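Search this forum Go

Re: Hand washing wool socks, worth it?

katia_c
I switched to hand washing all my Torkska socks in September and wow, what a difference! Cool water, a capful of wool wash, 40 minutes of soaking and they come out so soft. I do mine in the kitchen sink because it's deeper than the bathroom one.
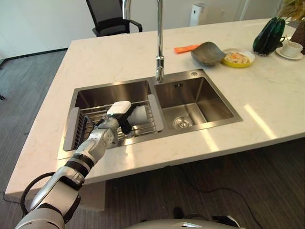 And please don't wring them! Roll them up in a towel and step on it, my kids fight over that job.

lobo60
40 minutes is way too long. I do ten, tops, or the navy ones bleed.

katia_c
Mine never bled! Maybe it's the dye?

E. Matos
Wool cycle, cold, mesh bag. 2 winters and no holes. Sorry Katia :)

Comments

Leonilde: Loved the towel trick!

Armindo: Does this work for alpaca?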